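Maio de 2018

Dolmont lança o Woneo, para ensinar tarefas a um braço robótico à distância

Olá a todos! Hoje temos novidades e eu estava mortinha por contar: o Woneo, o nosso programa de demonstração por comando remoto, fica disponível a partir de julho. Quem ensina pega no comando, guia o braço pela tarefa e o programa guarda cada movimento - sem escrever uma linha de código. 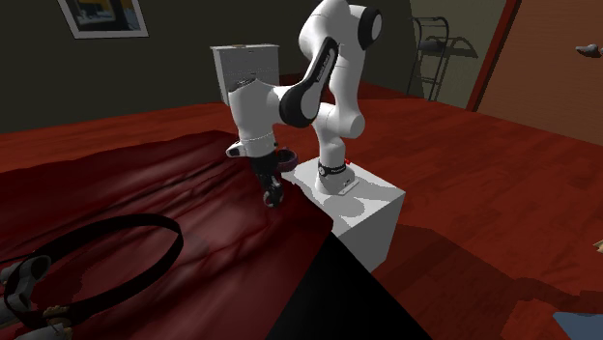
Woneo em simulação: a garra sobre o tecido vermelho-escuro.

Começámos pelos panos, que são teimosos (eu que o diga!). Nos ensaios com a Du Plessis gravámos 518 demonstrações e ficámos com 370, feitas por 11 operadores. Cada pessoa nova precisou de cerca de 2 horas para se sentir à vontade.

A licença de teste pede-se na página da Dolmont, secção Clerkness, onde também respondo a perguntas da imprensa.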